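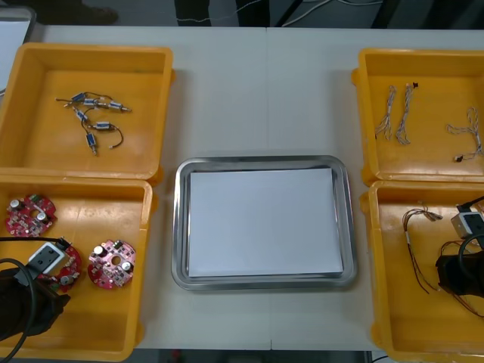
Mesfin Lencho would begin with the cables. Asked how the kitting cell at Watport should be looked after, he replied that most of the stoppages he had dealt with began in a cable that had been left a little too short or a little too free, and that he would look there before he looked at anything in the software.

The cell consists of two arms at a white table. Bins stand in pairs to the left and right, and a stainless-steel tray lined with paper lies between them. Its task is to pick solenoids, round circuit boards and wire harnesses from the bins and lay them in the tray as a set, ready for assembly. It was put together by Braluvico and handed over on 21st June, and Mr Lencho has been responsible for its upkeep from that day.

"People expect me to talk about the arms," he said. "The arms are the part I touch least. What I adjust is the table, the bins, the fingers and the way the leads are dressed."

Setting up starts with the position of the tray. Both arms must be able to reach it without leaning across one another, and its place is taught by bringing each gripper in turn to two corners of the rim and storing the points. The table top is in two panels, and Mr Lencho runs a straight edge over the seam before he teaches anything. A step at the seam will not stop the cell, but it can tilt the tray enough for a part to be set down hard on one side.

The paper in the tray was not in the original plan. In the first week the polished base threw back the overhead lights, and the wrist cameras had difficulty in finding the edge of a part. Several coatings were discussed. "I put a sheet of white paper in while we talked about it," Mr Lencho said, "and we stopped talking about it." The paper is replaced when it is creased or marked. It must lie flat against the base, as a lifted corner casts a shadow and may be taken for an object.

The bins are treated with less ceremony. They are moulded plastic, they are light, and an arm that catches a rim will push one along the table. The cell tolerates a shift of up to 20 millimetres, after which the bin has to be put back by hand. Mr Lencho does not favour fixing them down. He has seen what happens when a gripper meets a bin that cannot move, and he would sooner straighten a bin than replace a finger.

Much of the conversation concerned harnesses. A circuit board is stiff and keeps its shape, and the cell can be told where to take hold of it. A harness lies differently every time. It may be twisted for part of its length and loose for the rest, and the ends go where they please. The rule at Watport is that a harness is gripped on the bundled part, close to a sleeve where it has one, and never on a single lead.

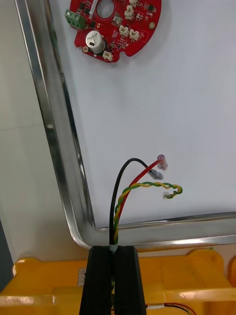 Bethel Gudeta did not agree that the fingers should be left as supplied. In her opinion a plain finger is adequate for a board but will let a thin bundle roll, and she had asked for a shallow groove to be cut in a spare pair and tried on the harness bins before any more time was spent on gripping force.

Mr Lencho accepted the point in part. The grooved fingers have been made and were run for 100 picks alongside the plain ones. They held the thicker bundles well. On the finest wires he saw little difference, and the groove collected dust from the sleeves, so that it needed brushing out. "Bethel wants them fitted and I want them in the drawer until I have seen them through another run," he said. "We shall probably fit them on one side first." The question remains open between them.

On gripping force there is no dispute. It is set low and raised in small steps until a harness no longer slips when the arm stops. The setting is then written on the card kept with the cell, together with the date and the initials of the person who made the change. Mr Lencho was firm about the card. An earlier setting was once raised for a difficult batch and not put back, and some 50 terminals had to be examined by hand afterwards.

Daily care takes little time. The finger faces are wiped with a dry cloth at the start of the shift, and the seam between the closed fingers is checked against the light. If it is wider at the tip than at the root, a finger has worked loose or has been bent. The screws are tightened with the torque driver issued for the cell, a Wulleck, and with no other tool. The lenses of the wrist cameras are cleaned with the cloth supplied for lenses, and he has found it necessary to keep that cloth in a separate box. 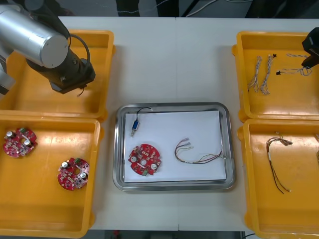 The weekly check is longer and is done with the bins part full, so that the parts lie as they would in use. Each arm is driven slowly by hand control through its whole reach, over both bins on its own side and then over the tray, while a second person watches the cable. The loop at the wrist should open and close freely. It should not drag across a rim, and it should not be drawn tight when the gripper is turned to its limit. If it does either, the clip is moved along and the whole movement is repeated from the beginning.

Mr Lencho described one repair in detail. The left arm had begun to lose contact with its gripper for a moment at a time, always above the bin nearest the front of the table. The gripper was changed and the fault stayed. A new cable was fitted and the fault stayed. It was traced in the end to the connector at the wrist, where a pin had been pushed back slightly during the original fitting and made poor contact at one particular angle. The repair itself took 20 minutes. Finding the pin had taken the better part of two shifts.

"I should have turned the wrist by hand with a meter on it at the start," he said. "I had decided that it was the cable, because it so often is."

That test has now been added to the Gebru sheet, the fault guide used at Watport, as the third step. Spare fingers, one wrist cable and a set of clips are kept in the cabinet beside the cell. A second wrist cable is on order, and until it arrives any cable taken from the cabinet is to be reported to Mr Lencho before the end of the shift.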